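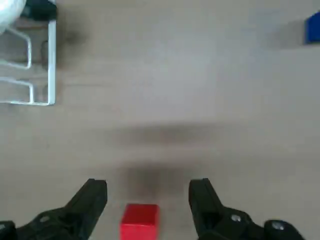 ## The red cube, on the table

2019-11-17

A page for the small red cube and the table it lives on. There is one picture for now, and more of the set will go up later in November as I get through them. The notes are kept short on purpose.

**The cube.** Bright red all over, with a bit of shine to it. The edges are crisp but the corners have been rounded off slightly. The top catches more light than the front, so it looks like two reds when you see both faces together. It is item 17 in my list, under Blocks and Cubes, and it came in a mixed box from Drenitz with 78 other pieces, most of them still to be sorted.

**The table.** Light grey-beige, smooth and matt, with faint streaks in the surface. I like it as a background for small things – strong colours show up well on it and there is very little glare. White pieces are harder, and I may put those on a darker sheet when I get to them.

**The light.** Soft, with no hard shadows. I prefer this for anything glossy, as a bare lamp puts a white spot on the top face and you lose the colour.

**Still to come.** The Cordier blocks, which are larger, and the Sasier set once I have found its lid. Both will have a page of their own, laid out like this one.

Mariama Sulemana keeps the full list, which now stands at 149 entries. If you spot a wrong name or number on any page, please send the correction to her and quote the item number.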